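Pink up close: a gallery of soft colour
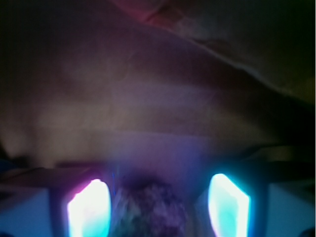 Words and pictures: the Burbridge Colour Diary | June

I can't get enough of these shades! Dusty pink and mauve drift down into a warm beige glow, with faint paler stripes across the middle (my favourite bit). Then there's the soft line sloping off to the right, and the murky olive dark beyond it. It's picture 376 in the diary, and I'd happily paint my whole hallway to match.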